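**Plingate 20-pack shipping cartons, plain brown corrugated**

Bought for a small mail-order parts business. We send out 15 to 20 parcels on a normal day, and I had been using whatever the local supply store had on the shelf. When they dropped the size I liked, I ordered one bundle of the Plingate cartons to try, and have since gone through 700 of them. These notes cover the mid-size carton only. I haven't used the small one, and the large one I used twice.

**Delivery and storage**

The cartons come flat and strapped, 20 to a bundle. Two of my first bundles had crushed corners where the strap was too tight. Ponce, the distributor, credited both without asking for them back. Later bundles were fine, apart from one that had clearly been left standing on a wet floor at some point. The bottom three cartons had a tide mark and I used them for scrap.

Flat, they take up little room. I keep mine upright in a shelf bay. Lying down they bow a little after a few weeks, and a bowed carton is harder to square up.

**The board**

It's single-wall and fairly stiff. The cut edges are clean, with very little dust compared to the Utell cartons I had before. The Utell board is heavier, and if you ship castings or anything with a sharp corner I would still go with it. For boxed goods, cloth, paper and light hardware, the Plingate board is enough.

The outside takes a label well. Cheap tape sticks too, though in cold weather I go over the bottom seam twice. A marker bleeds slightly but stays readable.

There is no printing on the outside, which was one of the reasons I picked them. I don't want another company's name on my parcels, and customers can reuse them.

**Folding**

The score lines are the best part. They are deep enough that the flaps go where you want them, and the short flaps stay down while you bring the long ones over. On the Utell carton the scores were shallow and about one flap in every box creased a finger's width off the line.

The first opening is stiff. The cartons are pressed hard in the bundle and the side panels want to spring back to flat. Consuelo Cortés, who packs with me in the mornings, pushes hers past square in the opposite direction and holds it for a second before letting go. I was lazy about doing this and had a lot of leaning boxes until I copied her.
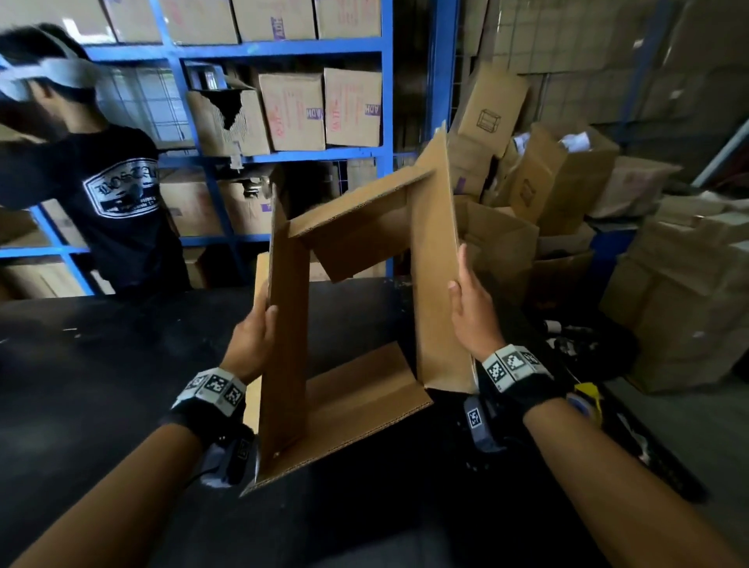 If you tape the bottom while the carton is still out of square, it stays out of square, and the top flaps then meet with a gap on one side. Hold both side panels, line up the corners, and only then fold the bottom. A black or dark work surface helps a bit, as you can see a crooked edge against it easily.

The glued side seam has held on all but four cartons. Those four came from the same bundle and let go as soon as they were opened. I taped them and used them for short trips.

**In use**

I had one damage claim in the period, for a parcel that arrived with a hole punched through the side. I don't blame the carton for that. Stacking is fine up to four high with light contents. At five the bottom one starts to belly out.

Macario Quezada, who runs the print shop next door, took two bundles off me for catalogs. He found them too deep and ended up cutting the corners down and folding the flaps lower. He has gone back to the Skokis carton, which comes with extra score lines for that. If your contents vary in height, look at that one first. It costs more.

**Price**

Fair at the bundle rate. The price break comes at 3,000 cartons, and I don't have the space for that many, so I haven't seen it.

**Good**
- Deep, accurate scores
- Clean edges, little dust
- No outside printing

**Less good**
- Stiff to open the first time
- Strapping can crush the corners
- Only one height – no extra score lines for cutting down

Four out of five. I have reordered, and I'll keep a few Utell cartons on hand for heavy orders.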